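Oltgate Home Help > Kitchens > Worktops
Does "one coat a year" oil work on an oak worktop?
Asked by Brisa Villalobos, 2018-10-03
Viewed 1,353 times

We have an oak worktop from Danko, fitted in May. The fitter said to oil it every few weeks for the first few months and then whenever it looked dry. Fine, I've done that with plain Danko oil and got through most of a tin.

Now a neighbour has handed me a leaflet for Jundia One Coat, which claims a single application lasts a year and stands up to 1,000 wipes. It costs three times as much. I can't find what's in it. The leaflet says "natural oils and waxes" and leaves it there. Who did the wiping, and with what? A dry duster or a wet cloth with washing-up liquid on it?

I would love to stop doing this job every few weeks but I don't believe leaflets. Has anyone put it on top of ordinary oil, and did it last?

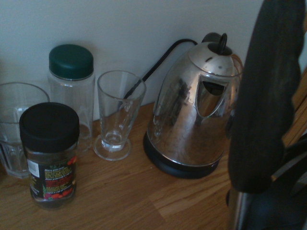 Oltgate Home Help: Wood and Worktops Group

Elvia Olvera
Replied the same day

I used Jundia on ours for a full year, so I can tell you what I got for the money. It looked very good for four months. By month five the bit in front of the sink was taking in water again and going grey along the joints. The far end, where we never do anything except leave the post, still looked new, but it would have looked new with nothing on it at all.

So I'm not saying it's rubbish. I'm saying the year on the tin is the year you get at the end you don't use.

If you want to compare the two, do it properly. Pick two patches that get the same wear, not one by the hob and one in a corner. Put your usual oil on one and the new stuff on the other, same day, and write down which is which. Drip a little water on both every couple of weeks. If it sits up in beads, leave the wood alone. If it goes flat and leaves a dark mark after ten minutes, the patch needs doing.

Watch out for sunshine as well. Oak changes colour in it whatever the tin promises, and the change gets blamed on the oil or credited to it depending on who is selling. Move your jars and pots about now and then or you'll end up with rings. 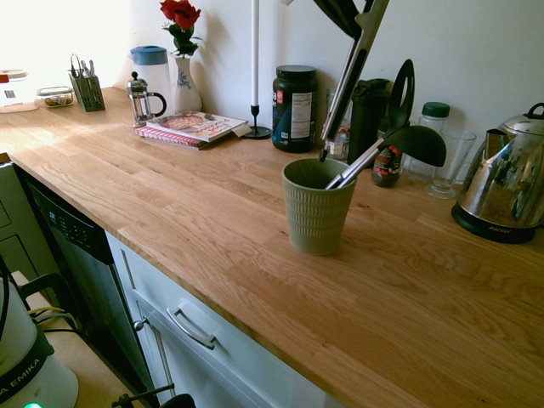
Oak worktop with the sun on one end

On putting it over ordinary oil: you can, but only if the old oil has gone in fully. Wipe the top with a clean white rag. If the rag comes away yellow or sticky, wait. I didn't wait the first time and had a tacky patch that collected crumbs until I took it off with white spirit and started again. Open a window for that, and lay the rags out flat outside to dry before binning them. Oily rags left in a heap can catch fire, and that warning I do believe.

Jaqueline Cuevas

just use olive oil, my mum always has and hers is lovely

Natalia Bermúdez

Please don't use olive oil. It doesn't dry, it stays greasy and after a while it smells.

I agree with most of what Elvia says, although I'd go further and skip the expensive tin. Tullano sell a hard wax oil that lists its contents on the back, and so do plenty of others. Mine cost 11 pounds and I've had 17 months out of it, topping up by the sink when it needs it.
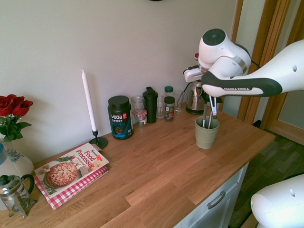

The top-ups take me ten minutes in the evening. Light sand with the grain, wipe off the dust, thin coat, wipe off what hasn't soaked in after a quarter of an hour, leave it overnight. People put it on far too thick and then complain that it doesn't dry.

As for the wipes, I did email Jundia and ask what they tested with. The reply told me how much their customers love the product. Make of that what you like, but I wouldn't pay three times the price on the strength of it.

Brisa, which way does the water run when you spill some near the sink? If it sits along the back edge, look at the sealant before you buy any more oil of any kind.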